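Student Project Report
Department of Interior and Product Design
Ralevov College
27 July 2020

Work Surfaces in Shared Student Rooms: Use, Wear and Arrangement

1. Background

The project was carried out as part of the second-year course in domestic furniture. Its purpose was to study how wooden work surfaces are used in shared rooms and to propose changes to their size and placement. The Hanero residence was selected as the study site. It has 72 rooms, most of them furnished in the same manner when the building opened, with one table for every two residents.

Earlier coursework at the college had dealt mainly with seating. The present group chose tables because residents had mentioned them often in the housing survey held in February. That survey received 363 replies, of which 87 included a written remark on the lack of clear surface area.

2. Method

The group worked in two stages. In the first stage, residents kept a simple record of what was placed on the table during the day and what remained there overnight. In the second stage, the group measured the tables, noted marks and scratches, and tried alternative positions in a room made available by the residence office. Residents were told in advance which information would be kept, and no rooms were entered without permission.

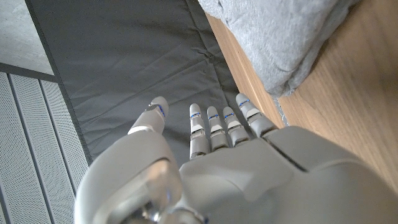 Wear was recorded on a printed sheet divided into zones. The front edge was treated as a separate zone, as it receives contact from forearms, bags and chair backs. The sheet was based on one supplied by Bratik, a local furniture repair shop, and was shortened after a trial in the first rooms.

3. Findings

Tables placed against the wall collected objects along the rear edge, and these objects were seldom moved. Residents then worked in the narrow strip that remained. Tables placed at a right angle to the wall were cleared more often, although they made access to the closet more difficult. Scratches were concentrated near the front edge in both arrangements. Finish damage from cups was less common than the group had expected.

4. Proposal

The group recommends a shallow shelf above the rear of each table and a replaceable strip along the front edge. A drawing of the shelf, known as the Cheung shelf in the group's working papers, is attached as Appendix A. Appendix B contains the record sheet and the cutting list.

The cost of the replaceable strip has not yet been confirmed. The residence office has asked for a second estimate before any work is scheduled.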